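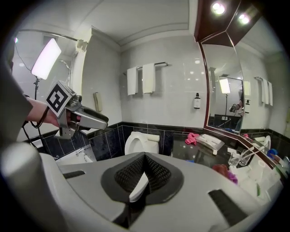
*Guest bathroom, white tile over dark navy-black tile, towels on the chrome rack.*

**Room attendants, part-time and full-time. Pilletham, starting in July.**

Pilletham is hiring room attendants for the summer and fall. The work is cleaning and resetting guest rooms, and a large share of each shift is spent in the bathrooms. Housekeeping is run by Tala Abou Jaoude, and new attendants report to her.

No hotel experience is required. If you have cleaned homes, offices, a school or a clinic, mention it when you apply. We train everyone the same way regardless.

## The work

Each attendant gets a list of rooms at the start of the shift. Checkouts come first unless the desk says otherwise. You strip the bed and take the used towels out before you start on the bathroom, and the bedroom gets vacuumed last.

In the bathroom you will:

- Scrub the tub and rinse it, including the rim and the area behind the faucet
- Wipe down the shower rod and the chrome fixtures and dry them with a clean cloth
- Clean the toilet inside and out and leave the lid down
- Wash the wall tile, upper and lower. The dark tile shows soap film and water spots, so it has to be dried by hand
- Hang fresh towels on the rack
- Check the wall soap dispenser and refill it if it is under half
- Leave a spare toilet paper roll
- Dust the wall phone and the trim near the ceiling
- Mop your way out

Report burned-out ceiling lights, loose rods, slow drains and chipped tile on the repair sheet. Attendants do not make repairs.

Linen comes from Mitsotakis-Vlachou and is delivered on Friday mornings. Whoever is on the early shift that day helps count it in and shelve it. Bundles can be heavy. There is a cart, and you are expected to use it.

## Hours

Full-time shifts start at 8:30 a.m. and end at 4:30 p.m., with a paid half-hour lunch. Part-time shifts start at 10 a.m. and end at 3 p.m. Most people work one weekend day. We post the schedule two weeks ahead, and swaps are fine as long as Tala signs off on them.

Holiday weekends are busy. Please don't apply if you can't work any of them.

## Pay

Full-time attendants are paid $765 a week before taxes during the training period, which is the first four weeks. After that it goes to $818 a week. Part-time attendants are paid by the hour at the matching rate. Tips left in a room belong to the attendant who cleaned it. If two people worked the room, they split it.

Uniform tops are provided, two per person. You supply your own pants and closed shoes with a non-slip sole. Gloves are stocked on every cart. If you react to latex, tell us and we will order the other kind.

Staff meals are served from the Moka kitchen on the ground floor at noon. They cost nothing and you don't have to take one.

## What we need from you

- You can be on your feet for a full shift and can kneel, bend and reach above your head
- You can lift up to 30 pounds
- You can read a room list and product labels in English
- You are 18 or older
- You can be trusted in rooms with guests' belongings in them

We do a background check after an offer is made, and we pay for it.

## Training

The first two days are paired. You work alongside an experienced attendant and do every room together. On the third day you do your own rooms and someone inspects each one before it is released to the desk. Most new attendants find the bathrooms slow at first. We don't time anyone in the first week.

Cleaning products are covered on the first morning, including which ones must never be mixed and which ones can't be used on chrome.

## How to apply

Apply in person at the front desk any weekday between 9 a.m. and 2 p.m. and ask for Eustaquio Bautista. He has paper applications and can usually do a short interview on the spot. Bring the name and phone number of one person you have worked for. A resume is fine but we don't need one.

The staff entrance is on the side by the loading door. Parking behind the building is open to applicants and staff. The lot fills up before noon, so street parking may be easier if you come late in the morning.

We expect to fill four full-time and three part-time positions. Applications stay open until those are filled.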